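The Great Closet Clean-Out, Month Two

Hello again from the third floor! For those who missed the January issue, I'm the one who promised in print to stop buying things until I'd dealt with the things I already own. 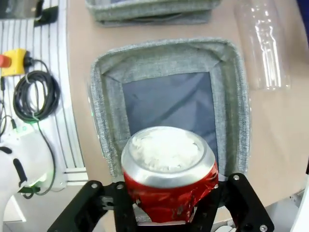
So, February. I started with the hall closet, which I'd been putting off because it's where everything goes when company's coming. I gave myself one evening. It took four, and I found three umbrellas, a tent pole (no tent) and a shoebox with 361 photographs in it. I know the number because my aunt wrote it on the lid in pen. I sat down on the floor to look at "just a few" and got up again at eleven with a dead leg.

The photos are staying. The umbrellas went to Danica Vidmar, who runs the lost-and-found shelf downstairs and says people only ever leave one glove there, so she was thrilled.

After that came paper. Oh, the paper! I had phone bills going back to an apartment I barely remember, and the manual for a Dalter toaster that died two moves ago. Haris Stan lent me his shredder and it overheats every ten minutes or so, so you shred a bit, make tea, shred a bit more. I got quite fond of the rhythm. Please check with whoever does your taxes before you get rid of anything that looks official. I had to fish one envelope back out of the pile and my heart was going like mad.

Clothes I'm less proud of. I kept the green coat. I don't wear the green coat. Viorica Grgić came over to be strict with me and ended up trying it on herself, and then she wouldn't hear of me giving it away either, so you see what I'm up against. We did fill two bags between us, mostly sweaters, and a pair of boots that have pinched me since the day I bought them.

Next month is the kitchen, and I'm dreading the drawer with the lids. If anybody has a system for lids that has lasted longer than a week, please write in, I mean it. Also, I've got 27 clean glass jars with nowhere to go, all the same size, good for jam or buttons or screws. Come and get them! Evenings after six are best, and knock loudly, the bell's been broken since before Christmas.

Vesela Dimitrov has the next column and I'm told it's about soup.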